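9 May 2023

I came home with sore feet again, but not from lifting. I stood the whole shift beside the picking cell and watched it. My supervisor calls this "supporting the robot". In my first language we would say I was babysitting.

It is now the second month that our returns bench at Nendimgate is sharing the work with the arm. Before, six of us sorted by hand, and we talked all day, about the hockey, about whose kid is sick, about the price of gas on the road to Moffat. Now we are four on the bench. Two went over to receiving in the winter. They were not fired, I must be fair and write this. But they were moved, and I see them only at lunch if the breaks match.

The small trial cell is in the carpeted room next to the office. The big one, from Ornix, should be on the main floor by September. In the trial room we learn what the arm can pick and what it cannot, and somebody must write down every miss. For this week that somebody is me. I write the time, the item and one word for what went wrong. "Slipped" is the word I use the most. "Turned" is second. I had to ask how to spell "wedged".
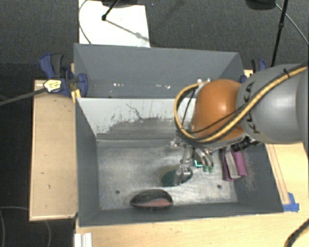
My target for the day was 200 attempts and I wrote down 16 misses, all of them before lunch. After lunch the engineer changed a setting for how slowly the gripper comes down, and my sheet stayed clean until I went home. I was pleased, and then a little bit ashamed that I was pleased. A clean sheet is good for the project. I am not sure yet what it is for the bench.

The engineer is polite and she explains when I ask. She asked me also how I decide by hand where to take hold of a soft item. I did not have a good answer. I said that I go for the middle and my fingers correct the rest. She wrote this in her notebook, and I felt strange to see it written, after so many years when it was only a thing my hands did.

There was a meeting at three. They showed us the plan for the Nalusar contract, 2,661 items for the first load, and said that 80 percent should pass through the cell with no human touch. The other part comes to us. So the easy things will go to the arm and we will get the torn bags and the sticky things, all day long. I put up my hand and asked if our hourly rate stays the same when the work is only the difficult pieces. They said it is a fair question and they will come back to us – I wrote it in my own notebook, with the time, same as a miss.

My shoulder is better, this I must also write. Last year at this time I was sleeping with the heating pad. I have not used it in three weeks.

Tomorrow I am on the sheet again. I should bring the thicker socks and buy a new pen, the blue one is almost finished.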